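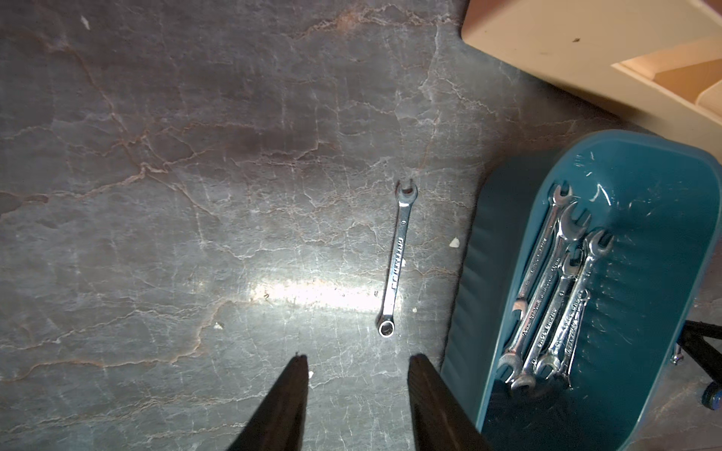
Figure 3. A combination wrench on the cracked concrete floor, beside the tray holding four others.

3.2 Floor condition and tool recovery

The workshop at Hundside has a ground-bearing concrete slab with a fine network of surface cracks. Many of the cracks are pale, while others are rust-brown (Figure 3). We treated the two colors as separate classes during mapping. A total of 534 crack segments were traced by hand, of which 207 were classed as stained. Segments shorter than 500 mm were kept in the count but left out of the orientation analysis.

Reflected light was the main source of error. Where a bright patch falls on the slab, as to the left of the wrench's ring end in Figure 3, the surrounding cracks are washed out and cannot be traced with confidence. Such patches were masked and then mapped again in November under diffuse lighting from a Pladik panel.

Small hand tools were used as the test items because they are the objects most often left on this floor. Polished shanks and pale cracks have similar brightness, and a wrench lying across several cracks can be missed by a person walking past at normal speed. The inventory sheets, kept in the Tulora format, record nearly 800 tool returns over the study period. Each return was logged with the floor zone, the type of tool and the tray to which it belonged.

Trays were placed directly on the slab in all zones. Following the Yokoyama layout, combination wrenches were stored together in one tray and were not mixed with sockets or drivers. Zones with a high share of stained segments are compared with the remaining zones in Section 4.1.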